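## 4.3 Hand will not let go (fault 43)

Fault 43 means the Metau hand has closed on something, been told to open, and declined. It mostly shows up during the fridge routine, with a full bottle over a bare floor.
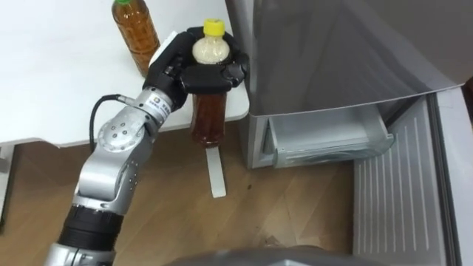
### Before you touch anything

**Caution:** Do not press the red stop first. On hands with firmware older than 2261, the stop cuts finger power and the bottle goes straight down. Elikem Kyei has mopped up after this and would like the record to show it was tea.

### Clearing the fault

1. Pause the routine from the Pindel tablet. The arm holds its position.
2. Close any refrigerator door or drawer that is standing open. The arm does not look for them on its way back.
3. Stand to the side of the arm, clear of the elbow, and support the bottle from underneath with one hand.
4. Select **Hand > Release slow**. The fingers open over 4 seconds - it will feel longer.
5. Take the bottle away and set it down well out of reach.
6. Select **Arm > Home**, wait for the tone, then clear the fault.

**Note:** If the fingers stay shut after step 4, repeat it once. Do not pry. Replacement fingers are part 1265 and the lead time is generous.

### If it comes back

Check the wrist cable for a pinch or a loose plug, with the power off. If the cable is sound, recalibrate the grip as in section 3.2, using an empty bottle this time.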